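Setting Up the Wrist Camera in the Sestel Kitchen Sim

Before you let the simulated arm anywhere near an appliance, get its wrist camera right. Skip this and you will spend Friday wondering why a perfectly good policy keeps punching the microwave. Minttu Toivonen spent a week on that question and would like the week back.

You need the kitchen cell loaded in Bruvstead, the arm at its home pose and the viewer open in a second window. Close anything else that wants the graphics card.

1. Load the cell and let it settle. Things dropped into a physics engine like to twitch for a moment. Wait until the joint readout stops moving before you touch a slider.

2. Set the camera rate to 30 frames per second. The default is 8, a number apparently chosen by someone who enjoys slideshows.

3. Open the camera mount panel and zero all the offsets. If you inherited the config from another project, assume every value in it is wrong, including the ones with comments saying "correct, do not change."

4. Jog the arm slowly toward the microwave controls. Use the small step size. The large step size will take you through the door, and the collision log will tell you so 716 times.

5. Tilt the camera until you have both knobs and a fingertip in view together. The fingertip should come in low and leave the knobs clear. If it covers either one, back the tilt off a little and try again.

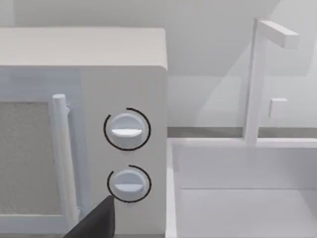

Wrist view with the fingertip just below and left of the lower knob. Both dial arcs are clear.

Check the arcs next. The thin black line around each knob should be crisp and unbroken apart from its own gap. A ragged line means the render resolution is too low. Nearly everything else in this kitchen is white or pale gray, so the arcs give you something decent to line up against. Whoever modeled the place had strong feelings about white.

6. Open and close the gripper 4 times while watching the view. The finger should travel smoothly and return to the same spot. If it creeps, your mount is attached to the wrong link. Pick the hand link, save, and repeat from step 3 with whatever patience remains.

7. Save the mount under a new name. Please do not call it "final." Sizwe Dlamini keeps a folder of files called that, and no two of them agree.

If the view comes up solid gray, the camera is inside something, most likely the microwave. Raise the mount offset in small steps until you emerge. If the view is upside down, flip the roll value and tell no one.

Run the short reach test before you go home. Leave the long one for the morning, when there is coffee.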